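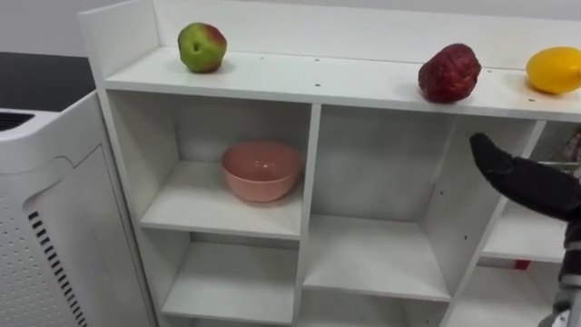
## Shelf swap at Pidgate

The cubby shelves from the June sale are up and ready to use. They replace the old Bultar rack, which goes out with the bulk pickup on Monday, March 3, 2025. If you left anything on it, please collect it before then.

Shared fruit goes on the top ledge. Take what you like, and leave any extra from home there too - apples and lemons go fastest. Bowls go in the cubbies. Please return them washed.

The boards sit on pegs, so the heights can be changed. Spare pegs are in the drawer marked 19. Move one board at a time and check that all the pegs are pushed in before you put weight on it.

Yiran Xu is keeping the list for anyone who wants a cubby of their own. There are 7 left. Sign up by phone at extension 310.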